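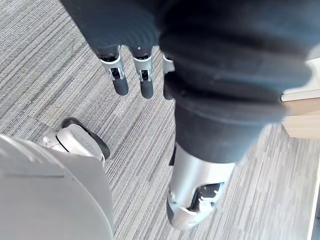

Einer Maschine, die einen Wäschekorb die Treppe hinauftrage, werde sie erst glauben, wenn sie selbst unten gestanden und zugesehen habe, schrieb Oliwia Cieślak als Reaktion auf den vorigen Beitrag. Bis dahin halte sie die Debatte über Haushaltsroboter für verfrüht.

Dieser Einwand verdient eine sachliche Antwort. In den vergangenen Monaten ist an dieser Stelle mehrfach über die Frage berichtet worden, welche Arbeiten in Wohnung und Werkstatt heute an Maschinen übertragen werden können. Der Befund fällt nach wie vor uneinheitlich aus.

Als weitgehend gelöst darf das Gehen auf ebenem Boden gelten. Kurzfloriger Teppich, wie er in vielen Büros verlegt ist, bereitet einem zweibeinigen Gerät in der Regel geringe Schwierigkeiten. Anders verhält es sich mit Türschwellen, losen Läufern und Kabeln. Wer eine Wohnung mit Kindern unterhält, wird wissen, dass damit der Normalfall beschrieben ist.

Bei den Händen ist die Lage schwieriger. Eine Hand mit mehreren Fingern kann einen Becher zuverlässig greifen, sofern er frei steht. Ein nasses Geschirrtuch vom Boden aufzuheben, auszuschütteln und über eine Stange zu hängen, setzt hingegen ein Nachgeben voraus, das sich bislang schwer programmieren lässt. In der Werkstatt Lotgate wurde im August das Einsortieren von Schrauben in Kästen erprobt. Von 300 Versuchen gelangen 79 ohne Eingriff. Deok-su Lim, der die Auswertung verantwortete, hat ausdrücklich darum gebeten, diese Zahl nicht auf andere Tätigkeiten zu übertragen. Der Bitte wird hiermit entsprochen.

Zu berücksichtigen ist ferner der Aufwand an Aufsicht. Solange zwei Personen neben dem Gerät stehen müssen, damit es einen Tisch abräumt, liegt eine Entlastung des Haushalts nicht vor. Der Verfasser räumt seinen Tisch bis auf Weiteres selbst ab.

Frau Cieślaks Treppe bleibt damit offen. Ein Beitrag über Stufen und Traglasten ist in Vorbereitung; Hinweise auf eigene Erfahrungen werden über das Kommentarfeld gern entgegengenommen.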